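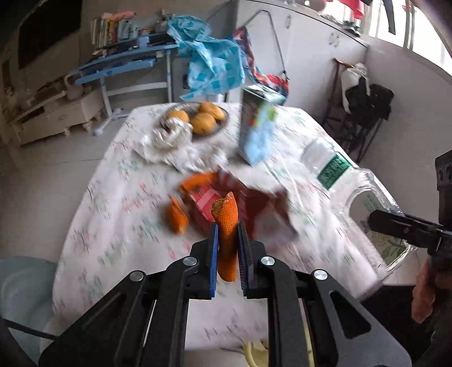 Peel held between the finger pads, with motion blur on the tablecloth behind it.

Step 4: Filter blurred frames before training

Blur causes two problems in Tokow. The pose tracker loses features on busy backgrounds such as printed cloth, and the grasp labeler puts the contact point in the wrong place. You can remove most of the bad frames with one pass of the blur filter.

You need Tokow installed and a session already split into clips (step 3).

1. Open the session folder and run:

tokow blur --session . --grid 15 --min-score 131

The grid option splits each frame into cells and scores each one. The pads stay sharp in nearly every frame, so a single score for the whole frame will pass images where the background is smeared. The grid score ignores the cells under the gripper mask.

2. Open blur_report.csv and sort by the score column. Look at the lowest rows first. If they look fine to you, lower the minimum and run the command again.

3. Check for short gaps. A gap of up to 3 frames can be filled by the tracker. Anything longer should be cut into two clips:

tokow split --at-gaps --max-gap 3

On our test session this dropped some 380 frames, nearly all from fast moves between grasps.

Clear objects

Run the labeler separately on clips with see-through items. The default depth model reads the background through the wall of the object and reports an open gripper.

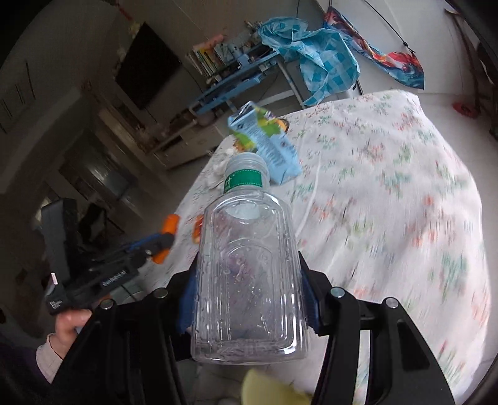 Clear bottle between the jaws. The cloth pattern shows through the plastic.

Set contact_source to "pads" in labels.yaml. The labeler then works out contact from the distance between the two pads and skips depth – slower, but it does not depend on what is behind the object.

If a second gripper is in view, also set mask_other to true. Without it, the tracker may lock onto the other tool's tip and the pose will jump.

Save the file and rerun tokow label. Old labels are overwritten, so copy them first if you want to compare.

Thanks to Rozália Štefanec for the grid scoring patch. Updated 28th June.

Next: Step 5, Export clips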